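示教采集常见问题

最后更新：2026年10月14日

本页面向第一次参加 Nadari 项目示教采集的操作员。内容由 Eirlys Eynon 和 Nii Ankrah 整理，软件安装另见安装页。

手把手拖动和遥操作有什么区别？

拖动示教是人直接握住机械臂末端，带着它走一遍动作，控制器记录各关节的角度。遥操作是人在另一处用手柄或主手发指令，机械臂跟着动。Nadari 的卧室任务全部在仿真里做，只用遥操作。拖动示教只在 Husley 的实机台位上使用，需要另外预约。

我没有编程基础，可以参加吗？

可以。操作员只用到手柄、脚踏板和一个录制界面，不需要写代码。正式采集之前要完成 4 次练习，练习数据不入库。

手柄上的按键怎么分配？

扳机控制夹爪开合，松开为张开。侧键按住时机械臂才跟随，松开侧键，机械臂停在原位，这时可以把手挪回舒服的位置再继续。脚踏板左侧是开始录制，右侧是结束。左撇子可以在设置里把左右手对调，脚踏板不随之改变。

一条示教从哪里开始，到哪里结束？

机械臂回到初始姿态、画面稳定以后再踩左踏板。物体放到目标位置、夹爪张开并抬离物体后，停一拍再踩右踏板。不要在夹爪还贴着物体时结束，这样的片段训练出来的策略常常不松手。

单条最长多久？

上限是 70 秒。超时系统会自动截断并标为无效。大多数任务用不了这么长，如果总是接近上限，先看看是不是每一步都在反复对位。

动作快一点好还是慢一点好？

按平时拿东西的速度，略慢即可。为了精确而长时间悬停，会在数据里留下大段不动的帧，后期还得裁掉。接近物体时可以减速，空中移动不必。

抓空了要不要重来？

看任务单。标有“允许纠正”的任务，抓空后直接再抓，整条保留，这类片段对训练有用。没有标注的任务，踩右踏板结束，在界面上选“失败”，再开始下一条。不要选“删除”，失败的条目也要统计。

物体掉到床和床头柜之间怎么办？

结束录制，选“场景重置”。仿真里用机械臂去缝隙里捞，经常造成穿模，数据不能用。

为什么每次床上的东西位置都不一样？

重置时物体的位置和朝向会随机变化，视角也可能切换。请按当前画面判断怎么抓，不要照搬上一条的路线。如果重置后物体互相嵌在一起，或者一半陷进床垫，直接再重置一次，不用上报。

夹爪应该从哪个方向接近？

床面任务默认从上往下。细长物体让两指跨在窄边上，再下降。靠枕一类又大又厚的东西不作为抓取对象，移动时注意绕开。手腕转到接近极限时画面边缘会变黄，这时松开侧键，换个手势再接着转。

一个人一天采多少？

不设最低数量。每采完一组要休息，手腕酸了就停。Kindasus 手柄偏重，介意的话可以向 Rhodri Morgan 换轻的一款。卧室任务总目标是 500 条，已通过审核 353 条，其余排到 11 月。

哪些情况会被审核退回？

常见的有：开头机械臂还在动，结尾夹爪没有张开，中途视角被手动切换，任务说明和实际操作的物体不一致。退回的条目会附一句说明，不影响操作员的其他数据。

仿真里的卧室任务是什么样子？

机械臂固定在床头柜上，夹爪在床面上方工作。
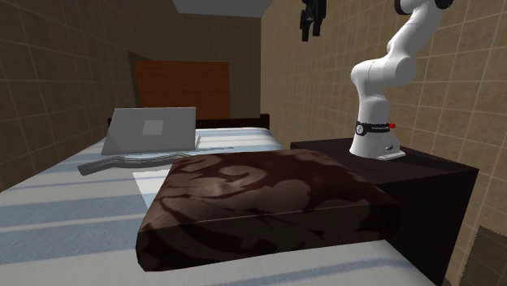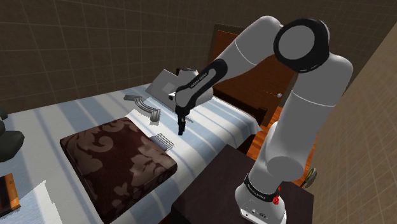
Teguh Jugah 补充：第 4 次练习我才习惯松侧键。之前一直按着不放，手伸到最远处就够不着了，只好别着胳膊硬转，录出来的轨迹一抖一抖的。建议新来的人先别管任务，单练“按住、移动、松开、收手”，练到不用想再去抓东西。另外页面上没写，脚踏板最好先在地上摆正再戴手柄，我有两条就是踩偏了没录上。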